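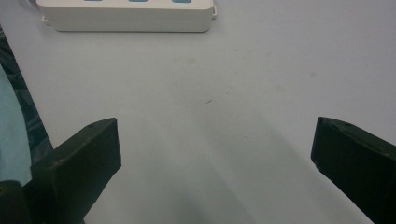

Slide 1. Power strip at the far side of the table, gripper open.

Speaker notes – Stisier hand-held gripper kit, review after two months of use
Speaker: Ecaterina Radu. Questions on the export format go to Petrică Manole.
September 2022

Opening. Say who we are and keep it short. We collect manipulation recordings for customers who train their own policies. In August we replaced our older handles with the Stisier kit. This talk covers what the kit does well, what it does badly, and whether we would order it again. Stisier did not pay for the review and has not seen the slides.

What is in the case. One left unit, one right unit, the cables for both, a calibration card and a licence for the Nunia recording software. Chargers are not supplied, as both units take power over the cable. Mention that the kit is sold as a pair only. People always ask about buying a single handle.

Price. Do not put a price on screen. Quotes differ by region and the figure we paid included a training day.

Slide 2. Working posture. The operator sits at the table and uses both units at once. The wrist carries the weight, so the balance point matters more than the total mass. On the old handles the balance point was ahead of the fingers and people tired quickly. On these it sits closer to the palm. Our operators now work in blocks of 40 recordings and then change over.
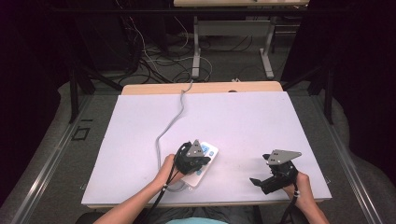
Cable routing is the first complaint. The cables are stiff for the first few weeks and pull at the wrist when the hand turns outwards. We tried clips on the sleeve, then a loop over the forearm. The loop is better. Stisier offers a softer cable as a paid extra and I think it should be the standard one.

Second complaint, start-up order. Nunia expects the left unit to be connected first. If the right one goes in first, the two streams are labelled the wrong way round and there is no warning. Petrică wrote a check that runs before every session. We can share it – ask him after the talk.

Slide 3. Test objects. Explain the choice. Vendors like to demonstrate on blocks and cups, which are rigid and have no cable attached. Our customer Bimton asked for household electrical items. A power strip is a fair test: the housing is long and rigid, the cord is flexible, and moving one disturbs the other. 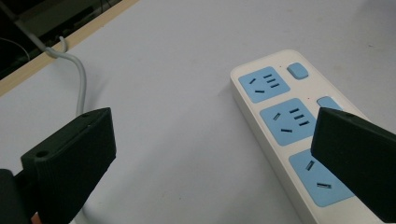
Finger geometry decides how much of the object the wrist camera keeps in view. The Stisier fingers are broad, and broad fingers give a stable hold on a flat housing. They also block the view. On this slide the right finger covers one end of the strip and part of the nearest socket panel, while the farthest panel is in full view with its slots readable. For a task that ends at a particular socket, that matters. We ask operators to approach from the side away from the target and to pause for a moment before closing. A narrower finger set from Avram fits the same mount with an adapter, but we have not tested it for long enough to recommend it.

Finger material. The printed parts have held up. We replaced one pair after a drop on to the floor. Changing a finger takes a few minutes and does not require a new calibration, according to the manual. We recalibrate anyway.

Slide 4. Numbers. Read these slowly.
Recordings made with the kit: 2741.
Rejected at review: 600.
Main cause of rejection: lost tracking when the hand moved too close to the body. Second cause: the swapped labels described earlier, all from before the check was in place.
Note for speaker: if asked for the rate on the old handles, say that we did not log rejections in the same way and the two cannot be compared.

Slide 5. Flexible parts.
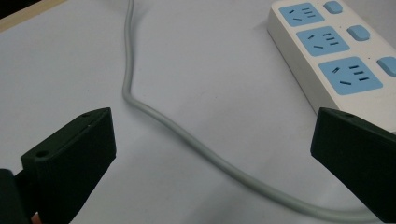
Cords are hard to reset between recordings. If the cord is laid out the same way each time, the data has too little variety. If it is left to fall anywhere, some starts are not usable because it lies across the grasp point. We settled on a short list of starting layouts and a free choice within each. Nunia has a notes field for this, but the field is lost on export, so we keep a separate sheet.

Support. Replies from Stisier usually came by the next working day. The answer on the label fault was that a fix is planned, with no date given.

Recommendation. We would order the kit again with the softer cable. I would not advise it for small connectors or anything that needs a fingertip grasp. A team planning fewer than 1000 recordings should ask about hire first.

Leave slide 4 up during questions. Spare fingers are in the side pocket of the case if anyone wants to handle them.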